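10월

아침에 눈을 뜨니 여섯 시였다. 일찍 일어난 것은 아니고 세 시부터 계속 깨어 있다가 여섯 시가 된 것이다. 창밖에서 누가 유리병을 버리고 있었다. 이 동네 사람들은 유리병을 꼭 새벽에 버린다. 한 병 던지고, 쉬고, 또 한 병 던진다. 나는 이불 속에서 다음 병을 기다렸다. 기다리는 동안은 절대로 안 던진다.

마감이 다음 달인데 겨우 117쪽이다. 완다 뭐라는 이름의 출판사인 줄 알고 계약했다가 계약서를 보고서야 완도라(Wandora)인 걸 알았다. 여행 산문을 내는 곳이다. 책은 길라르(Gilar)라는 산골 마을에서 한 해를 보낸 사람의 기록인데, 원문이 이탈리아어라서 내게 왔고, 전체가 400쪽이라서 다른 사람들이 안 한다고 했다. 편집자는 그 얘기를 계약하고 나서 해 주었다. 밝은 목소리였다.

어제 막힌 데서 오늘도 막혔다. 저자가 마을 노인의 부엌에 앉아 수프를 얻어먹는 장면이다. 노인이 숟가락을 건네면서 한마디 하는데, 직역하면 "빵은 벽을 모른다"쯤 된다. 사투리 사전에도 없고 저자도 설명을 안 해 준다. 저자는 그냥 "나는 고개를 끄덕였다"라고만 썼다. 모르는데 끄덕인 게 분명하다. 나도 그 나라에서 두 해를 살아 봐서 안다. 나는 그때 은행에서도 끄덕이고 병원에서도 끄덕였다. 한번은 하도 끄덕여서 치아 미백을 받을 뻔했다.

하여간 빵이 벽을 모른다는 말을 한국어로 어떻게 할까 생각하면서 오전을 다 보냈다. 후보를 적어 봤다. 먹는 데는 담이 없다. 밥상에는 울타리가 없다. 음식 앞에 이웃 따로 있나. 적고 보니 전부 어디 국밥집 벽에 붙어 있을 것 같은 말이다. 궁서체로, 코팅해서, 위에 기름 좀 튀고. 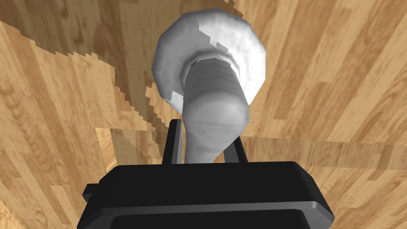

국밥집 생각을 하니 배가 고파져서 점심을 일찍 먹었다. 냉장고에 있던 것을 다 넣고 끓였더니 색이 안 좋았다. 맛은 색보다 나았다. 길라르의 노인도 이런 걸 끓였을까 하고 원문을 다시 읽어 보니 노인의 수프에는 콩과 돼지껍질과 묵은 치즈 껍데기가 들어간다. 내 것에는 유통기한이 애매한 두부와 명절에 받은 햄이 들어갔다. 문화 교류라고 하기에는 한쪽이 너무 기운다.

숟가락을 든 채로 풀비오 바르비에리 씨에게 메일을 썼다. 저자 본인이다. 질문은 공손하게 세 줄이었는데 인사말이 열 줄 가까이 나왔다. 이탈리아어로 편지를 쓰면 나는 딴사람이 된다. 존경을 표하고, 건강을 묻고, 가을의 아름다움을 언급한다. 한국어로는 엄마한테도 안 그런다.

답은 한 시간 만에 왔다. 존경도 가을도 없었다. "저도 모릅니다. 그분이 귀가 어두우셔서 다시 여쭤보지 못했습니다. 알아내시면 제게도 알려 주십시오." 끝에 느낌표도 없었다. 그 느낌표 없는 문장을 한참 들여다보았다. 저자도 모르는 문장을 내가 옮겨야 하고, 게다가 이제는 연구 성과까지 보고해야 하는 사람이 되었다.

오후에는 도피성 가사 노동을 했다. 책장을 정리했다. 티도무스(Tidomus)에서 산 칸막이를 드디어 꺼냈는데, 산 것이 봄이었으니 영수증 글씨가 다 날아갔다. 칸막이를 끼우니 사전들이 똑바로 섰다. 사전이 똑바로 서니 내가 무슨 실력 있는 번역가처럼 보여서 잠시 뒤로 물러나 감상했다. 그러고는 그중 어느 것도 펴지 않고 인터넷으로 검색했다.

검색 결과로 이런 것들을 알게 되었다. 길라르라는 이름의 어원은 설이 분분하다. 그 지방에서는 딱딱해진 빵을 벽에 던져서 먹을 만한지 시험했다는 블로그 글이 있다. 그 블로그 주인은 다른 글에서 달에 다녀왔다고 했다. 빵을 벽에 던진다는 얘기는 버리기가 아깝다. 그러면 "벽을 모르는 빵"은 아직 안 던져 본 빵, 그러니까 갓 구운 빵이 된다. 노인이 한 말은 이웃이니 나눔이니가 아니라 "오늘 구운 거야, 먹어"가 되는 것이다. 코팅된 궁서체보다 백배는 마음에 든다. 단지 근거가 달에 다녀온 사람이다.

그래서 번역하는 사람들 모이는 단체 대화방에 올렸다. 웬만하면 안 올리는데, 올리면 꼭 본론 말고 다른 걸로 얘기가 번지기 때문이다. 오늘도 오다 렌지가 제일 먼저 답을 했고, 일본어판이라면 각주를 달겠다고 했다. 이 사람은 무엇이든 각주를 단다. 예전에 같이 밥을 먹을 때도 메뉴판에 각주를 달 기세였다. 나는 각주를 싫어한다고 썼다. 그랬더니 왜 싫어하느냐는 질문이 왔고, 그때부터 한 시간 동안 노인과 빵은 온데간데없고 각주 얘기만 했다.

내 입장은 이렇다. 각주는 번역가가 무대 뒤에서 고개를 내미는 것이다. 한 번이면 귀엽다. 쪽마다 내밀면 연극이 안 된다. 특히 농담에 달린 각주는 장례식 같다. '원어로는 말장난이다.' 이 문장을 나는 살면서 딱 한 번 써 봤고, 교정지에서 그걸 다시 읽던 날 저녁에 평소 안 마시던 술을 마셨다.

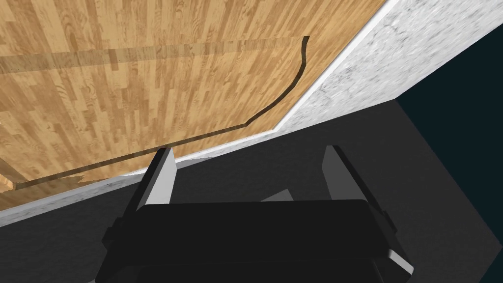

로이신 브로피 말로는 각주가 싫은 게 아니라 모른다고 인정하기가 싫은 거란다. 모르는 건 모르는 채로 두라고, 빵은 벽을 모른다고 그대로 옮기면 독자도 저자처럼 고개를 끄덕이고 넘어갈 거라고, 책 한 권을 읽으면서 한 문장쯤 못 알아듣는 건 손님으로서 당연한 예의 아니냐고 길게도 썼다. 중간에 오타가 있었는데 오타까지 설득력이 있었다.

분해서 답을 안 하고 세탁기를 돌렸다.

세탁기 앞에 쪼그려 앉아 생각해 보니 맞는 말이었다. 그래서 더 분했다. 나는 길라르의 노인이 무슨 말을 했는지 알고 싶은 것이 아니라 내가 안다고 독자에게 보이고 싶었던 모양이다. 이런 걸 깨닫기에는 세탁실이 너무 좁고 섬유유연제 냄새가 났다. 깨달음은 산에서 하는 것인 줄 알았는데.

탈수가 끝날 무렵 맬러키 도허티가 대화방에 뒤늦게 나타나서 자기는 그런 문장이 나오면 지운다고 썼다. 아무도 모른다고 했다. 다들 조용해졌다. 렌지가 한참 있다가 말줄임표를 하나 올렸고 대화는 거기서 끝났다. 나는 속으로 맬러키가 옮긴 책들을 떠올려 보았다. 어쩐지 얇았다.

저녁에는 바람을 쐬러 나갔다. 사르토리(Sartori)에 가서 커피를 마시면 못 잘 줄 알면서 마셨다. 어차피 세 시에 깰 거면 이유라도 있는 편이 낫다. 알도 사르토리 씨는 이 동네에서 나 말고 이탈리아어를 하는 유일한 사람이고, 내 이탈리아어를 들으면 꼭 한국어로 대답한다. 나는 이것을 오랫동안 배려로 해석해 왔다.

그래도 오늘은 용기를 내서 물어보았다. 빵은 벽을 모른다는 말을 들어 본 적이 있느냐고. 그는 컵을 닦다 말고 천장을 보았다. 그러더니 자기 할머니가 비슷한 말을 했다고 했다. 나는 수첩을 꺼냈다. 할머니가 뭐라고 하셨느냐고 하니, 벽은 빵을 모른다고 하셨단다. 순서가 반대 아니냐고 했더니 아, 그런가, 하고 다시 컵을 닦았다. 무슨 뜻이냐고 물으니 할머니는 원래 말씀을 그렇게 하시는 분이었다고 했다.

수첩에 그대로 적었다. 적고 나서 보니 그 위에는 지난달에 적어 둔 '치약, 건전지, 인생'이라는 메모가 있었다. 치약과 건전지는 샀다.

집에 돌아와서 문장을 고쳤다. 궁서체 후보들을 다 지우고, 달에 다녀온 사람의 설도 지우고, 그냥 '빵은 벽을 모르는 법이지'라고 썼다. '법이지'를 붙인 건 내 마지막 자존심이다. 로이신에게는 말 안 할 생각이다. 그다음 줄 '나는 고개를 끄덕였다'는 손대지 않았는데, 이렇게 놓고 보니 아까보다 좋은 문장이다. 저 사람도 모르고 끄덕이는 거라는 걸 알고 읽어서 그런지도 모르겠다.

바르비에리 씨에게 결과를 보고했다. 조사를 해 보았으나 밝혀내지 못했다고, 다만 벽은 빵을 모른다는 이설이 있다고 썼다. 이번에는 인사말을 줄였다. 가을은 한 번만 언급했다. 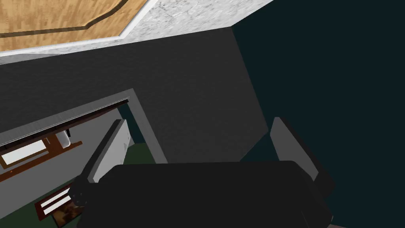
벌어져 있는 회색 손가락 두 개, 그 너머는 짙은 회색 면.

자려고 누웠다가 다시 일어나서 이걸 쓰고 있다. 오늘 옮긴 양을 계산해 보니 한 문장이다. 이 속도로 가면 책은 손주가 내게 될 텐데 손주는커녕 화분도 하나 못 살리고 있다. 편집자가 저녁에 진도를 물어본 메시지는 아직 안 읽은 것으로 해 두었다. 미리보기로 다 읽었다. '선생님 순조로우시죠?' 물음표 뒤에 웃는 얼굴이 붙어 있었다. 이 웃는 얼굴이야말로 각주가 필요하다.

내일은 노인이 외양간에서 염소 이름을 하나하나 부르는 대목이다. 이름이 전부 사투리다. 미리 훑어봤더니 그중 한 마리는 이름이 '목요일보다 나은 것'인 듯하고, 다른 한 마리는 욕인 것 같다. 욕을 그대로 옮길지, 순화할지, 맬러키처럼 염소를 한 마리 없앨지 정해야 한다. 염소는 나중에 다시 나온다. 새끼도 낳는다. 없애면 족보가 꼬인다.

빨래를 세탁기에 그대로 두고 온 것이 지금 생각났다.

열두 시 반. 널고 왔다. 양말이 한 짝 없다. 커피는 아주 잘 듣고 있다.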